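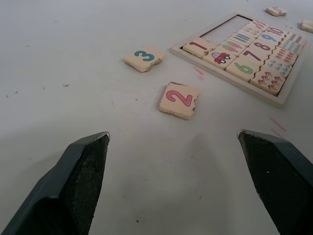

Support > Curkon visa case manager > Forms and uploads

Ticket 1228: Dependant's passport scan accepted, then shown as missing on the checklist
Opened: 07/01/2026
Opened by: Mi-kyung Kwak, Juston Migration Advice
Handled by: Jong-dae Ra, Zanine support
Status: Solved, one follow-up open

Mi-kyung Kwak
Hello all! First of all, the new family page in Curkon is a joy. Having the main applicant, partner and children on one screen is just what we've been asking for, and my colleagues have been singing its praises all morning.

We do have a snag though. I'm putting together a skilled worker application with a partner and two children. When I upload the younger child's passport scan I get the green tick and the "Saved" message, but if I go to the checklist the passport line is still red and says "Document missing". The other three people are fine. I've tried it four times, in two browsers, and logged out and in between goes. The scan is a PDF, 913 KB, colour, one page.

The client's current leave doesn't run out until June so we aren't in a panic, but I can't press "Ready for review" while the line is red.

Jong-dae Ra
Hi Mi-kyung, thanks for such a clear report, and I'm so pleased the family page is going down well! I've passed that on to the people who built it.

Could you try three things for me?

1. Open the child's record and look at the "Name as in passport" box. Is there anything in it?
2. Save the same scan as a smaller file, under 500 KB if you can, and upload it again.
3. Tell me whether the file turns up under "All documents" on the left, even while the checklist is red.

Mi-kyung Kwak
Right, here goes.

1. Yes, the name is in there, family name first, copied straight from the passport.
2. Got it down to 216 KB. Same result — green tick, red line.
3. Ooh, interesting. It IS under "All documents". All five of my uploads are there, but the "Belongs to" column says the partner's name and not the child's!

Jong-dae Ra
Brilliant, number 3 is the clue I was hoping for. So size has nothing to do with it and your scan is perfectly good. You can go back to the bigger version if it's easier to read.

I've looked at the log for this case. The partner and the younger child have the same family name and the same first initial. When a file comes in through the family page, Curkon uses a matching step called Jang to decide whose it is, and Jang is only reading the initial. It finds the partner first and stops there.

I made a test family with the same pattern and got the same fault first time. (I do love it when that happens.) With different initials it went through properly.

To get you moving now:
Go to "All documents", tick the latest passport scan, choose "Change owner" and pick the child. Then go to the checklist and press "Refresh". Please delete the other four copies as well, or they'll all be bundled into the partner's evidence when you submit.

Mi-kyung Kwak
That's done it! Passport line is green, spare copies are gone and "Ready for review" is lit up. I checked the partner's evidence too and it only has her own passport in it now.

One question. We have a few other families where people share an initial. Could any of those have gone in with a document under the wrong person?

Jong-dae Ra
Very good question, and I've run a search on your account to find out. Two other cases have a file under the wrong family member, both still in draft, so nothing has been sent off like that. I've sent you the case references by secure message. The same "Change owner" steps will sort them.

Cases made on the old single-applicant pages aren't touched by this, as the owner was picked by hand there.

Mi-kyung Kwak
Found them both and moved them over, took me less time than making the tea. Thank you so much! Would it be possible to show the owner's name next to the green tick? I'd have spotted it on the first try.

Jong-dae Ra
I think that's a cracking idea and I've put it in as a request with your name on it.

Changes to this ticket
Cause: Jang matches on family name and first initial only
Fix: match on full name and date of birth, now in testing
Workaround: "Change owner" under "All documents", then "Refresh" on the checklist
Follow-up: owner's name beside upload tick — open, with the Curkon design team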